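My motorbike got pinched from outside the house in Cotdale last August, so I've picked up a few habits.
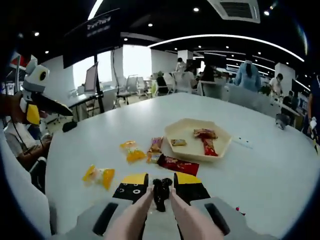
Keep the frame number on a card in the kitchen drawer – the police asked me for it straight away.
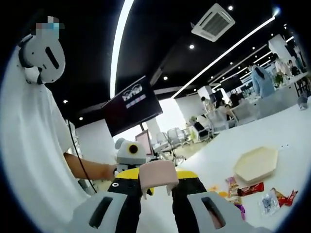 Spare keys don't live on the hook by the door any more. Mine are in an old flour tin!
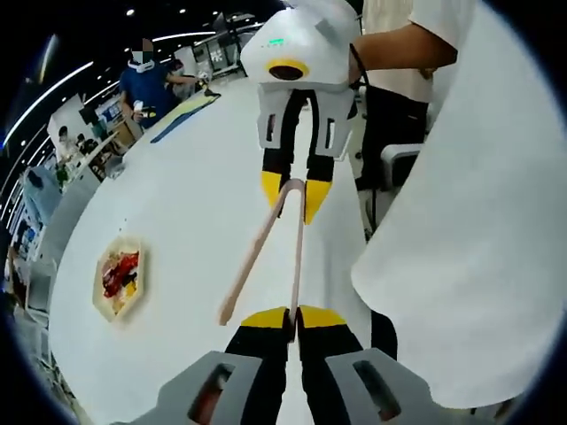

Chain it through the back wheel, and keep the lock up off the ground.
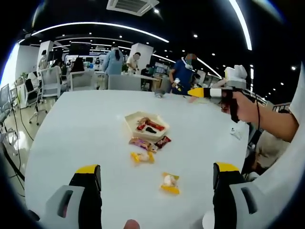
A drop of oil in the lock every so often stops it sticking, and I do the shed padlock while I'm at it.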